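Keep the Loud Tablecloth

I think every kitchen table deserves a cloth that's a bit too much. Plaid, stripes, all the colors at once, the kind your guests have to comment on. I've felt this way for over 30 years and I'm not budging now! 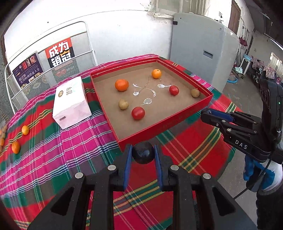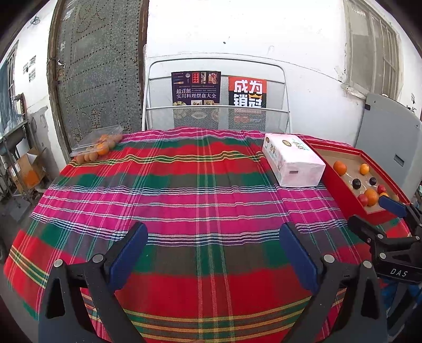
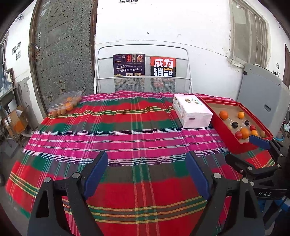
Plaid, and plenty of it.

My sister-in-law is in the beige camp. Last October she bought a linen runner from Valtonen (lovely shop, scary prices) and now she won't let anyone eat soup near it. What's the point of that? A table you have to tiptoe around is a display shelf, and I already have one of those.

Mine came off the sale rack at Lovar for $42, and it's been through birthdays, tax season and one very bad gravy night. A busy pattern forgives you. Plain cloth shows every crumb, and then you spend dinner looking at crumbs (or I do, anyway).

So yes, I know the magazines want everything the color of oatmeal this year. They can have it. I'm off to Lovar on Saturday morning hours permitting, and I'm getting a second one in orange.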